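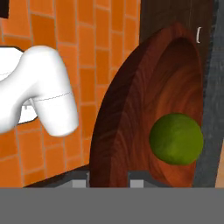

Valtonik Bowl-and-Ball Pack: notes on a review copy

Status: reviewed, not adopted
Date of this card: 12 June 2018
Reviewed against: the simulator build we already had, no paid support

What the pack is

Valtonik sells simulated kitchen tasks for people training or testing gripper policies. You get a set of rendered scenes, recorded runs from a scripted controller, and a loader. The bowl-and-ball pack is the cheapest one. The product page calls it "ready for the real counter." We bought it to find out how much of that we could use.

Everything in it is rendered. There are no camera recordings of a physical arm anywhere in the pack, and the sales page could be a lot clearer on that point.

Contents

runs/ — 200 recorded runs, each with wrist view, joint angles and gripper command
scenes/ — 4 kitchen layouts
textures/ — wood, tile and stone surfaces, licensed from Custwood
loader/ — Python loader and one plotting script
LICENSE.txt — read it before you buy, see below

The task

A ball starts in or near a bowl. The arm has to take hold of the ball and set it down at a target point. A run is marked as a success if the ball's center ends inside the target radius. The radius is set in the scene file and it is generous. We cut it in half and rescored the runs, and 54 of them changed from success to failure. Draw your own conclusions about the success rate on the box.

How it looks

The surfaces are the best part. The reddish-brown bowl has a swirling grain with lighter streaks on the inner wall, and the orange tile behind it has proper grout lines and small shifts in tone. The green ball is mottled and shaded darker toward its lower edge. If you want varied color and texture in front of a vision model, there is some value in this.

The views are tight. With the bowl filling half the picture and the white gripper coming in from the left, there isn't much counter left to look at. Models that need context to work out where things are will have a hard time, and ours did.

What we could not confirm

- Contact physics. The vendor says friction values were "tuned to match common household items." No measurements are supplied. We asked twice and got the brochure back.
- Transfer to hardware. The claim rests on one chart with no axis labels.
- Independence of the runs. Several share a starting pose down to the last decimal, so treat a random train/test split with suspicion. Split by layout.

Known problems

- The loader fails on paths with spaces.
- Gripper command and joint angles are logged at different rates. The loader lines them up by repeating values and does not warn you.
- 5 runs have a success flag but no final ball position. We dropped them.

Compared with what else is out there

Mistero's pack costs more and looks plainer, but the contact settings are documented and can be changed. Tekleab rents scenes by the month and won't let you keep the files. We would pick Mistero for grasping work and Valtonik for texture variety, if the price came down.

License

One site, no redistribution of runs or textures. Trained weights may be shared, but the wording on derived images is vague. Ask for it in writing.

Updates

Valtonik has promised a patch with corrected logging rates in December. This card will be revised if it ships.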